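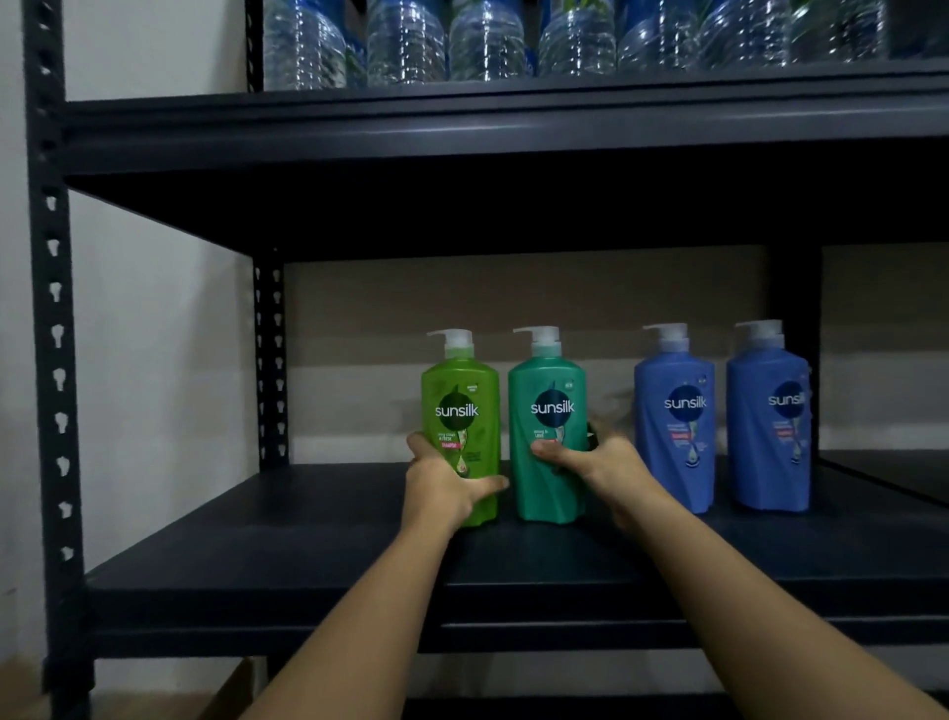 Page 2 of 84

Thread: Chauke retrospective at the Ondus - worth the trip?

plasterdust
Posted 9:14 am

Went up to see the Nobuhle Chauke show at the Ondus yesterday. I had only known the small bronzes from the Hlongwane catalog, so the big plaster pieces were new to me. They take up the whole second floor. The early drawings are in the side room, hung very close together, and I thought they were the best part. Plan on two hours if you read the wall text.

mkdrift
Posted 9:31 am

Did they put the river casts in? Those were left out when the show was at Virkgate and I never understood why. They are the reason most people know her name.

plasterdust
Posted 9:40 am

Yes, four of them, on low plinths near the stairs. No barriers. A guard told me to step back twice.

Orla_K
Posted 10:02 am

I'm going to disagree on the drawings. They read as working notes to me and I don't think she meant them to be framed. There is a letter in the catalog where she says she used them to light the stove. Putting 80 of them on a wall makes them look more important than they were to her.

plasterdust
Posted 10:15 am

She also kept 80 of them.

Orla_K
Posted 10:19 am

Or her sister did. The catalog isn't clear on who had the boxes. See page 388, the note at the bottom.

tenpenny
Posted 11:47 am

I have the catalog open now. The note says the boxes were "found in the studio," with no date and no name. So you could both be right. It's a heavy book, by the way, and the binding on mine is already going at the spine. Anyone else?

mkdrift
Posted 12:05 pm

Mine is fine but I haven't opened it flat. Stirker did the printing on the Hlongwane one too and that copy has held up for years.

greyboard
Posted 12:38 pm

Saw it last month. My problem was the lighting. The late plaster works have very shallow marks on the surface, fingernail depth, and with flat light from above you lose all of them. At Virkgate they lit everything from the side and you could see where she had pressed and where she had scraped. Same works, and they looked like different objects.

Orla_K
Posted 12:51 pm

Agree with this completely. The Virkgate hang was better in every way except for the missing river casts.

mkdrift
Posted 12:55 pm

That's a big exception.

plasterdust
Posted 1:20 pm

I didn't see it at Virkgate so I can't compare. I did notice that the surfaces looked different near the windows. I was there late in the afternoon and the light was coming in low. If you go, maybe go then.

tenpenny
Posted 2:08 pm

Is the film still running? Someone on page 1 said the projector was down.

plasterdust
Posted 2:16 pm

It was running. It's the one of her mixing plaster in the yard, no sound. The bench only holds three people so you may have to stand.

fernando_w
Posted 3:44 pm

First post here. I teach sculpture at a high school and want to bring a group in December. Do they take school bookings, and is there anything the students can touch?

greyboard
Posted 4:10 pm

They take groups in the mornings. You have to email, the phone line just sends you to the website. There is a table with sample casts you can handle, on the ground floor past the coat check. It is meant for kids but I used it.

Orla_K
Posted 4:26 pm

If your students draw, take them to the side room first. I don't like how the drawings are shown but they are useful for anyone learning how to plan a form.

plasterdust
Posted 4:30 pm

So you do like them.

Orla_K
Posted 4:41 pm

I like them as notes. I said that.

fernando_w
Posted 5:02 pm

Thanks, I'll email them tonight. Does the ticket cover both floors?

greyboard
Posted 5:09 pm

Yes, one ticket for everything. Keep the stub - they check it again at the stairs.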